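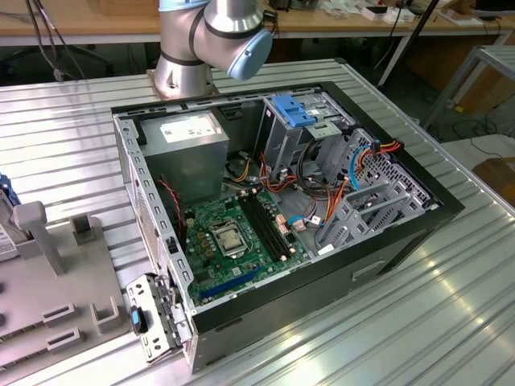 Figure 3. The opened tower on the ribbed aluminum worktable, side panel off.

3.2 What the inside of an office tower asks of you

I picked this style of desktop for the Bimia teardown study partly out of nostalgia — I used to fix machines like it at Thibodeaux, and I still like how everything has its own corner! We logged each part by where it sits and what hangs over it. The board was the easy bit (big, green, flat), so I started there.

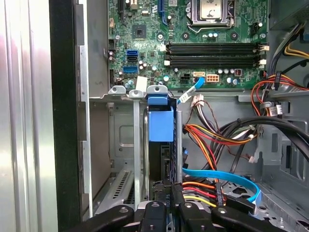

Figure 3b. Motherboard with the memory slots empty and a light blue SATA cable at its edge.

Cables are where my notes get long. You want to reach a connector and there's a loop of wire in the way, so you nudge it, and it drifts back. I ended up giving cables 2 codes in the Biseo sheet, one for data and one for power.
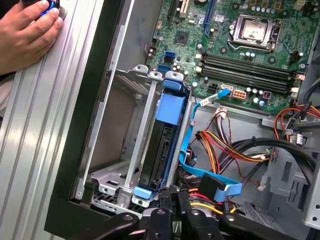

Drive caddies I could talk about all day. The blue plastic kind needs only a pinch and a pull once the plugs are out, and I coded the drive and its caddy as one part.
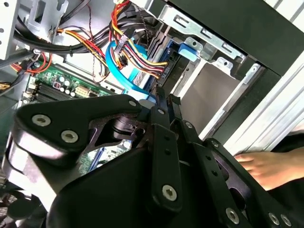
Figure 3c. Drive in its cage, with the data and power cables running to it.

Section 3.3 takes up the order of removal, starting with those 2 plugs.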